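Plemedcombe Linens: your questions

Do I have to iron the napkins?
Nope! I fold mine straight off the line and they look fine (well, fine enough for my table).

How hot should I wash them?
Warm is plenty. I skip the softener.

Can I leave them in a heap until morning?
I do it all the time. Just shake them out and smooth the edges by hand before you fold.
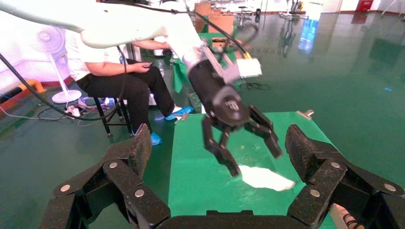 White cloth on the green tabletop, still crumpled.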